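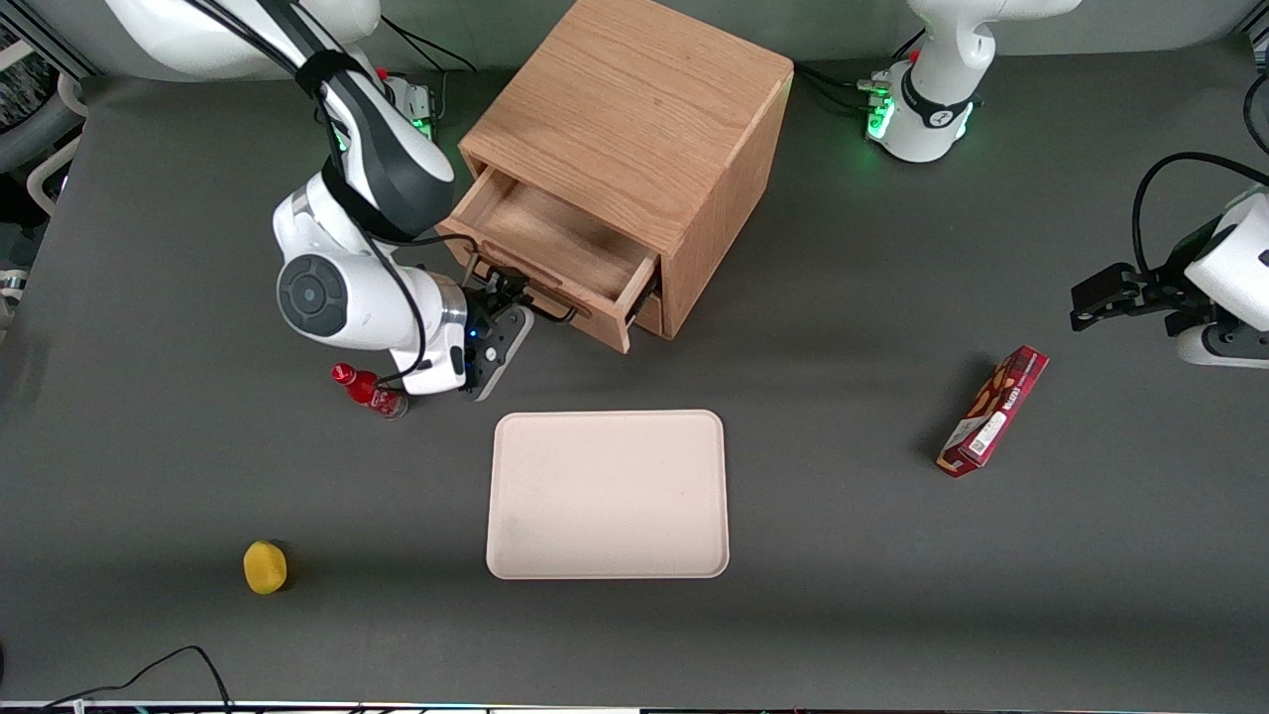

工作间记录 十二月 抽屉柜、台面小件归位
打印 | 发送邮件

上午接着弄 Kamus 那只单抽小柜。上次记到滑轨换完、面板重新对缝，今天主要看三件事：抽屉拉出来顺不顺，里面放什么，台面上那几样小东西以后归到哪里。下午又顺手把托盘和砧板的位置定了一下，写在后半段。

先说柜子。浅色橡木，顶面和侧面的木纹都留着，没有上色，只擦了一遍 Lecomte 的木蜡油。第一遍擦得偏多，隔夜摸着还有点黏，用干布又收了一次，现在手感可以。顶面不打算再擦第二遍，抽屉里面不擦，保持白坯。上回有人问抽屉里要不要也做一遍，我的意见还是不做，里面要放吃的，油味闷在里头散得慢，打开就一股味。

滑轨用的是 Bernum 的短轨，右侧那根之前装得低了一点，抽到一半会往下沉，合上的时候面板右下角蹭柜体。拆下来把孔重新打过，旧孔用木签加胶填平，干了以后削齐。装回去空抽试了几遍，声音比原来轻，中段不再卡。拉到底还有一点左右晃，晃的是抽屉本身和轨之间的间隙，属于短轨的通病，加垫片可以压掉一部分，但是垫多了会紧。先不垫，用一阵再看。

黑色拉手没有换。原来想过换成木头的，和柜体一个颜色，比了一下觉得不好找：面板颜色浅，拉手要是也浅，远一点就看不出哪里能抓。黑的清楚。拉手和面板之间的空当，手指伸进去够用，戴棉线手套就有点挤。下一只如果还用这个型号，可以在螺丝那里加一层薄垫圈，把拉手往外顶一点。面板背面的螺丝头已经沉下去了，手伸到抽屉里摸不到凸起。

抽屉内侧底板的四条边我又用砂纸走了一遍。最早粗磨用的是80目，有几道横纹一直没磨掉，白坯上侧光一照就看得见，摸倒是摸不出来。这次换细的顺着纹理磨，把里面靠前那一段磨干净了，靠后的够不着，要把抽屉整个卸下来才行。等下次卸轨的时候一起做，现在不单独为它拆。木屑记得用刷子扫，不要吹，上次吹完轨道里全是粉，滑起来沙沙响，清了半天。

抽屉里放什么，讨论过几次都没定。最早说放工具，批头、铅笔、卷尺之类。试着摆过，小件会滚到后面，拉开的时候先看见一片空底板，东西全在里头，得伸手去掏。放零食反而合适，盒子有棱有角，不滚，拿的时候也不用翻。茶歇的东西以前都摊在台面一角，和砂纸、胶水挨着，怎么看都不对，早就该分开。所以这只柜子就先当茶歇柜用，工具还回墙上的洞洞板。

拿来试尺寸的是一盒酥饼，细长条，红格子纸盒。这种盒子比较麻烦，长度比宽度大好几倍，竖着放高度不够，抽屉合不上；平着放要看方向。 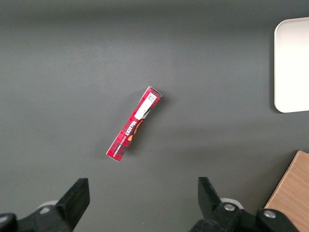
顺着抽屉进深放最省地方，旁边还能再并排放同样的盒子。横着放前面会空出一条，看着整齐，但是浪费。斜着放哪里都不舒服，后来的人再往里塞就全乱了。定下来顺着放，盒口那一头朝外，标签朝上，拉开就能看到是什么。WALKERS 这种印得大的不用另外贴字，散装的要贴，写清楚品名和拆封月份，写在纸胶带上就行，别直接写在盒子上。

隔板暂时不做。原先画过一个十字隔，四格一样大，和长盒子正好冲突，一格里哪个都放不下。要做也只做一道纵向的，活动的，用浅槽卡住，不上胶。料可以用上次 Jirkemach 那批剩下的薄板，厚度够，就是有几块翘，得先挑。挑出来的平放，上面压东西，不要再靠墙立着，立着就是那样翘起来的。

盒子的角也要注意。纸盒在木底板上拖来拖去，白坯会沾颜色，红色的尤其明显。剪一张牛皮纸垫底，脏了就换。毛毡也可以，但是毛毡会吸饼渣，拍不干净，不推荐。

下午弄台面上的。深灰台面本身没什么好说的，哑光，浅色的粉尘落上去很显眼，所以每次收工都要擦，湿布先走一遍，干布跟着走一遍，两遍之间不要隔太久，不然留水印。水印这件事说过不止一次，还是有。用过的布不要搭在柜子顶上，木蜡油面怕长时间捂着潮布，会起一圈白，到时候只能重新磨。擦完挂到水槽边的钩子上。

红瓶子不进抽屉。个子和抽屉的净高差不多，勉强放进去，合的时候容易顶住，顶几次面板就松了。而且瓶子里装过液体的东西总是有机会漏，漏在白坯上救不回来。以后瓶子一律立在台面上，靠里，离台边远一点，不要和浅色的木件贴在一起。瓶盖拧紧再放。放倒会滚，这个不用多写。

黄色那块也不进抽屉。软的东西压在盒子下面会变形，放在上面又挡视线。给它单独找个透气的地方，暂时和瓶子一样留在台面上，等小铁丝架做好再挪。铁丝架的图画过两版，第二版比第一版矮，脚改成折回来的，不会刮台面。料还没到，到了再焊。

托盘的问题是大。直接放台面中间，别的事都做不了；竖起来靠柜子又站不稳，碰一下就倒，倒下来正好砸在柜子侧面，油面上会留一道印。最后定在台面边上平放，圆角那头朝里，走过去不会勾到袖子。托盘里平时不堆东西，需要端茶歇的时候把抽屉里的盒子直接摆进去端走，回来再放回抽屉。盘底干不干净要看一眼再放，尤其是有胶点的时候，粘在台面上再揭，容易把两边都弄花。

砧板是后来加进来的。原来在水池那边，切完水果就立在墙根，下面一条边老是潮的，颜色已经和别处不一样。拿过来以后先平放晾着，没有马上上油，等它里外都干透。砧板用的油和柜子用的不是一种，Lecomte 那瓶只给柜子，砧板用食品级的矿物油，两个瓶子分开放，标签朝外。上油顺着木纹擦，端面多擦一遍，端面吸得快。擦完立起来的时候下面垫两根小木条，让底边离开台面，不要再积水。

台面各样东西之间要留出手能伸进去的距离，太密了拿一个碰倒一个。下午来回挪了几次，砧板斜着放比正着放顺手，拿的时候直接捏住角就起来。正着放虽然整齐，板子贴着台面，指甲抠不到边，每次都得推到台边才能拿。以后如果做新砧板，底面两侧可以铣一道浅的抠手，深度不用多，够指尖进去。 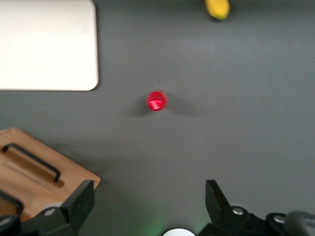
台面试摆，左下为木砧板，中间为红色小件。

试摆的时候还想到一点，从上往下看和站着看差别很大。站着看觉得挺宽松，俯看才知道东西的影子往哪边落，哪里被挡住。工作灯的位置以后可能还要动，现在拉开抽屉，里侧偏暗，放深色的盒子不太好认。不想在柜子里装灯，太啰嗦。把灯臂往前调一格先试试。

未完的事，记在这里免得忘：

纵向隔板，挑平的薄板，先裁一块纸板试位置，确认盒子能顺着进去再开槽。

抽屉下次卸下来时，靠后的横纹磨掉，滑轨顺便擦一遍，孔位再量一次，看填过的旧孔有没有松动。

拉手垫圈，先找现成的，没有再车。黑色的优先，银色的露一圈在面板上不好看。

柜底脚垫。现在柜子直接坐在台面上，单手拉抽屉的时候偶尔会跟着往前走一点，抽屉空的时候还好，装满以后要再看。薄的硅胶垫就行，贴在四个角往里一点，从侧面看不出来。厚的不要，柜子垫高以后底下会积灰。

Kamus 的尺寸表需要更新，把抽屉净高和净宽分开写。之前只写了外形尺寸，照着外形去买盒子，买回来放不进去，已经有过。净宽要量两条轨之间最窄的地方，不要量面板。

纸垫用完了去料架下层拿，裁的时候一次多裁几张，尺寸写在第一张背面。砧板的油明天再上，今天摸着端面还有点凉，不像是干透了。蜡油瓶口有一圈干皮，用之前先撕掉，别掉进布里，擦到柜面上会拖出道子。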